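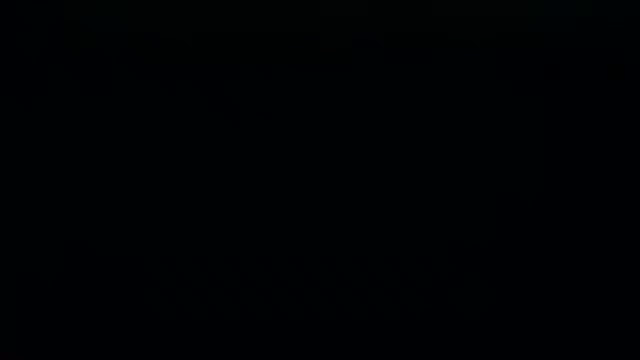

Khadija El Fassi
Test Methods Lead, Werden

Last updated: December

4.2 Exposure and Grasp Checks

The Kombo procedure sets two conditions before a folding trial may be scored. First, every fixed view must pass a brightness check. A view in which the work surface cannot be made out (Figure 3) fails, and the trial is scored from the wrist view alone or dropped. The operator may not brighten stored images to meet the limit. Of 200 trials logged at Drirnport, 16 were dropped under this rule. 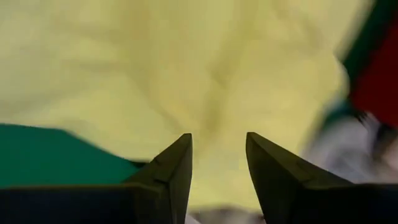
Second, the fingertips must be in view at the wrist camera before first contact with the cloth. Motion blur is allowed as long as both tips can be located. Cloths of different colors may share the work area, but the target must be named in the log before the arm moves.

Figure 3. Fixed view (start of section) and wrist view, with yellow cloth ahead of the fingers.

Comments

rk_lab: Does the brightness limit apply per image or per trial?

K. El Fassi: Per trial, from the first image.

mto: We use the same rule at Giltau.

Related
Section 4.3 Operator Log Entries
Section 5.1 Stop Conditions for Soft Goods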